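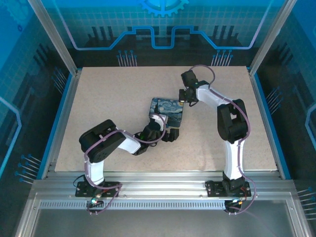

자주 묻는 질문: 로봇이 이제 집안일 좀 하나요?

블로그에 로봇 팔 얘기를 올리기 시작한 뒤로 메일이 꽤 옵니다. 처음엔 하나하나 답장을 썼는데, 비슷한 질문이 계속 와서 아예 페이지를 하나 만들었어요. 생각날 때마다 고치고 있으니 순서는 좀 뒤죽박죽입니다. 저는 포장재 만드는 회사에서 13년 일했고, 지금은 소규모 작업장에 자동화 장비를 넣을지 말지 같이 고민해 주는 일을 합니다. 로봇을 만드는 사람은 아니고, 옆에서 구경하고 만져 보고 투덜대는 사람이라고 생각해 주세요.

그래서 결론부터, 지금 사도 되나요?

집에서 쓰실 거면 저는 아직 말립니다. 바닥 청소기는 예외예요. 그건 이미 잘하니까요. 그런데 "빨래 개고 설거지하고 애들 장난감 치워 주는 팔"을 찾으시는 거라면, 지금 돈을 쓰면 집안일이 줄어드는 게 아니라 돌봐야 할 식구가 하나 느는 기분이 들 거예요. 제 사촌 언니도 이 말 듣고 실망하더라고요. 미안하지만 어쩔 수 없어요!

작업장에서 쓰실 거면 얘기가 달라집니다. 같은 물건이 같은 방향으로 계속 오는 자리라면 지금도 충분히 해볼 만해요. 다만 "같은 물건"이라는 조건이 생각보다 훨씬 빡빡합니다. 이 얘기는 밑에서 다시 할게요.

영상에서는 로봇이 셔츠도 개던데요?

저도 봤어요. 몇 번이나 돌려 봤는지 몰라요. 그런 영상을 볼 때 제가 확인하는 게 몇 가지 있습니다. 먼저 배속 표시. 구석에 조그맣게 4배속이라고 적혀 있는 경우가 많아요. 그다음은 사람이 뒤에서 조종하는지 여부. 원격 조종이라고 해서 가짜라는 뜻은 아니에요. 팔 자체가 그 동작을 할 수 있다는 건 보여 주니까요. 다만 혼자 알아서 한 것과는 완전히 다른 얘기입니다. 마지막으로 편집이 있는지. 한 번에 쭉 찍은 영상이면 저는 일단 점수를 더 줍니다. 개다가 한 번 떨어뜨리고 다시 집는 장면까지 그대로 남겨 둔 영상이면 더 믿고요.

왜 팔이 두 개씩 달려 있어요? 하나면 싸잖아요.

싸죠. 그런데 집에서 한 손으로만 하루를 살아 보세요. 저는 작년에 손목을 삐어서 강제로 해봤는데, 반찬통 뚜껑 하나 여는 데 턱까지 동원했습니다. 한쪽이 잡아 주고 다른 쪽이 움직이는 일이 정말 많아요. 상자도 그렇습니다. 맨 위 사진에 별이 빛나는 밤 같은 무늬의 작은 상자가 있죠? 왼팔 그리퍼가 상자에 닿을 만큼 내려와 있고 오른팔 그리퍼는 바로 위 오른쪽에 와 있는데, 저런 작은 상자 하나를 두고도 두 팔이 서로 비켜 가며 움직여야 해요. 팔이 두 개면 할 수 있는 일이 늘어나는 대신, 둘이 부딪힐 일도 같이 늘어납니다.

작은 상자 하나 다루는 게 뭐가 그렇게 어려운가요?

제가 제일 많이 받는 질문이에요. 세 살짜리도 하는 일이니까요. 그런데 세 살짜리가 사실 대단한 거예요, 진짜로.

종이 상자를 예로 들어 볼게요. 너무 약하게 잡으면 미끄러지고, 너무 세게 잡으면 찌그러집니다. 포장재 회사 다닐 때 찌그러진 모서리 때문에 반품된 물건을 질리도록 봐서 저는 이 부분에 좀 예민해요. 게다가 상자가 바닥에 납작하게 누워 있으면 손가락이 들어갈 틈이 없어요. 우리는 손톱으로 살짝 들거나 탁자 끝으로 밀어서 잡잖아요. 그 "살짝"을 기계한테 가르치는 게 일입니다. 무늬가 복잡하거나 표면이 번들거리면 카메라가 모서리를 헷갈릴 수도 있고요. 안에 든 게 덜그럭거려서 들었을 때 무게가 한쪽으로 쏠리는 경우도 있습니다.

하나씩 보면 다 풀 수 있는 문제예요. 그런데 집에 있는 물건은 이런 문제를 한꺼번에, 그것도 매번 다른 조합으로 들고 옵니다.

그럼 공장에서는 왜 잘되는 건가요?

공장은 로봇한테 맞춰 주거든요. 조명 일정하고, 물건 오는 자리 정해져 있고, 바닥에 양말이 없어요. 제가 드나드는 곳 중에 Neltgate라는 소포장 업체가 있는데, 거기는 하루에 선물 상자 872개를 로봇 한 대가 트레이에 옮깁니다. 처음 봤을 때는 와, 이제 다 됐네 싶었어요. 그런데 옆 라인에 가 보니 리본은 전부 사람이 묶고 있더라고요. 왜 리본은 안 시키냐고 물었더니 담당자가 그냥 웃었어요. 천이나 끈처럼 흐물흐물한 건 잡는 순간마다 모양이 달라져서 아직 어렵습니다.

그 872개도 상자가 한 종류일 때 얘기예요. 11월에 연말용으로 상자 크기를 바꿨을 때는 설정을 다시 잡느라 월요일 하루를 통째로 날렸다고 합니다. 사람이었으면 "어, 상자 바뀌었네" 하고 끝났을 일이죠.

케이블이 저렇게 주렁주렁한데 괜찮은 거예요?

예리하십니다! 사진처럼 선이 팔을 따라 고리 모양으로 감겨 내려오는 건 연구용이나 시험용 장비에서 자주 보는 모습이에요. 관절이 돌아가려면 선에 여유가 있어야 하니까 팽팽하게 당겨 놓을 수도 없고요. 케이블 타이로 군데군데 묶어 주는 게 보통입니다. 다만 집에서 쓸 물건이라면 선은 전부 안으로 들어가야 한다고 봐요. 고양이 키우시는 분들은 무슨 말인지 아실 거예요.

주방에 달 수 있나요?

달 수야 있죠. 그런데 주방은 제가 생각하는 최고 난이도예요. 물 있고, 기름 있고, 칼 있고, 불 있고, 투명한 유리컵이 있습니다. 유리컵이 특히 얄미워요. 카메라가 뒤쪽 벽을 보고 컵이 없다고 판단하는 경우가 있거든요. 식기세척기에 그릇 넣는 시연은 여러 번 봤는데, 그릇이 다 같은 모양일 때가 많았어요. 우리 집 찬장은 시댁에서 온 사발, 어디서 받은 머그컵, 뚜껑 없는 통으로 가득합니다. 뚜껑은 다 어디로 갔을까요.

직접 써 본 제품이 있나요?

Clendness에서 나온 탁상용 팔을 한 달 빌려서 써 봤습니다. 책상 정리를 시켜 보려고요. 펜을 집어서 컵에 넣는 동작을 133번 시켜 보면서 공책에 적었는데, 제가 펜을 가지런히 놓아 줬을 때는 꽤 잘했어요. 문제는, 펜을 가지런히 놓아 주는 게 이미 정리라는 거죠. 공책 뒤쪽으로 갈수록 제 글씨가 점점 성의 없어집니다. 그래도 재미는 있었어요. 퇴근하고 와서 오늘은 형광펜도 시켜 볼까 하는 마음, 그건 좋았습니다.

Fostar 쪽 제품도 물어보시는데 그건 전시장에서 잠깐 본 게 전부라 말을 아낄게요.

가격은 얼마나 하나요?

천차만별이라 딱 잘라 말씀드리기가 어려워요. 제가 드릴 수 있는 조언은 팔 가격만 보지 마시라는 거예요. 카메라, 받침대, 안전 울타리, 손가락 부분(그리퍼), 그리고 이걸 세팅해 줄 사람의 시간까지 다 돈입니다. 작업장 견적을 같이 볼 때 팔보다 나머지가 더 비싼 경우를 저는 흔하게 봤어요. 손가락 끝에 붙이는 고무 패드 같은 소모품도 은근히 나가고요.

작은 작업장인데, 뭐부터 시켜 보면 좋을까요?

제일 지루한 일이요. 농담이 아니라 진짜 그래요. 사람이 하다가 딴생각을 할 수 있는 일이면 후보입니다. 저는 보통 이렇게 해보시라고 해요. 휴대폰을 고정해 놓고 작업자 손을 한 시간만 찍은 다음, 같이 앉아서 보는 거예요. 손이 망설이는 순간, 물건을 돌려 보는 순간, 손톱으로 긁거나 툭툭 치는 순간이 나오면 멈추세요. 거기가 로봇이 막힐 자리입니다. 그런 순간이 거의 없는 작업이면 해볼 만하고요.

Nordin이라는 비누 공방이 이 방법으로 골랐는데, 원래는 포장지 싸는 일을 맡기고 싶어 했어요. 영상을 보고 나서 마음을 바꿔 다 된 상자를 운송 박스에 넣는 일부터 맡겼습니다. 하루 700개가 들어가는 자리예요. 포장지는 지금도 사람이 쌉니다. 사장님 Stellan Rønning 씨는 아직도 저만 보면 포장지 언제 되냐고 물어보세요. 저도 몰라요, 사장님!

사람이 옆에 있어도 안전한가요?

장비마다 다르니까 제조사 문서를 꼭 보셔야 해요. 사람 옆에서 쓰라고 나온 팔은 부딪히면 멈추게 되어 있는 경우가 많은데, 그 팔이 칼을 들고 있으면 얘기가 또 달라지죠. 팔만 따로 떼어 놓고 안전하다 아니다 말하기가 어렵습니다. 아이가 있는 집이라면 저는 더 보수적으로 잡아요. 작업장에서는 비상 정지 버튼이 어디 있는지 모두가 눈 감고도 알아야 하고, 저는 방문하면 그거부터 물어봅니다.

로봇이 배운다던데, 그냥 두면 점점 잘하게 되나요?

그냥 두면 그대로예요. 저도 처음에 착각했던 부분입니다. 요즘 많이 쓰는 방식은 사람이 팔을 조종해서 같은 동작을 여러 번 보여 주고, 그 기록으로 학습을 시키는 거예요. 상자 위치를 조금씩 바꿔 가면서 하고 또 하고. 옆에서 보고 있으면 피아노 학원 같아요. 그렇게 배운 팔도 탁자 색이 바뀌거나 조명이 바뀌면 갑자기 버벅거리기도 합니다. 발전 속도가 빠른 건 맞아요. 작년에 안 되던 게 올해 되는 걸 저도 여러 번 봤고, 이 페이지에서 "아직 안 돼요"를 "좀 돼요"로 고친 문단도 있습니다.

그럼 언제쯤 집에 들일 만해질까요?

연도는 안 찍을래요. 예전에 한 번 찍었다가 댓글로 아직까지 놀림받고 있어요. 대신 제 기준은 있습니다. 처음 보는 집에 가서, 미리 치워 놓지 않은 식탁을, 아무도 도와주지 않고, 배속 없이 치우는 걸 제 눈으로 보면 그때 지갑을 열 거예요. 컵 하나쯤은 깨도 봐줄게요.

질문은 어디로 보내면 되나요?

블로그 오른쪽 메뉴에 메일 양식이 있어요. 작업장 관련 질문이면 다루는 물건 크기랑 무게, 하루에 몇 개쯤 하시는지를 같이 적어 주시면 답이 빨라집니다. 영상 링크 보내 주시는 것도 환영이에요. 셔츠 개는 영상은 이미 많이 받았으니, 양말 짝 맞추는 영상이 있으면 그걸로 부탁드려요.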